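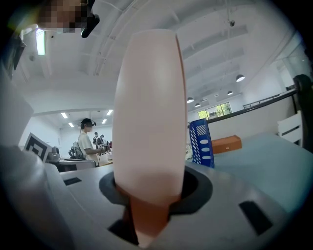 Automation Products and Services, Unit 3: Reviewing a hand-held gripper kit

November 17, 2025

In this unit we study one product, the Una hand-held gripper kit from the company Trultari. The same company sells a recording service under the name Villa. You can take the kit without the service. Please read the offer sheet from Kornetholm, the dealer, before you come to class.

1. What is on offer

The kit is a gripper which a person holds and moves by hand. A camera on the tool records each task, and the recordings are used later to teach a robot arm. The finger pads are soft and have a rounded form. They are wearing parts, so the buyer must look at their price separately from the price of the kit. The basic offer includes 2 spare pads and 200 recordings in the Villa service. After this, the customer pays per recording.

2. What to examine

Finger pad. Look at the surface and at the lower part, where the pad goes into the rubber ring. Write down any mark or small crack.

Housing. It is light gray plastic, curved, with slots in the top surface. Ask the dealer how the slots should be cleaned. The offer sheet says nothing on this point, and in my opinion it is a weakness.

View of the camera. The lens is very wide. Straight things, for example the edge of a table or a beam in the ceiling, become curved. The pad also covers a part of the view in the middle. Discuss what this means for small objects on the table.

Markers. A black-and-white square marker must be flat and clean. Check also what the manual says about lamps and reflections.

3. Exercise in pairs

Choose one light object and one basket. Make 10 recordings of the same movement, then change roles. Keep a list of the recordings you would not accept and write the reason next to each one.

4. Homework

Write a review of 3 pages for a buyer who has never used such a tool. Compare buying the kit with renting it until March. The rental conditions are on the back side of the offer sheet.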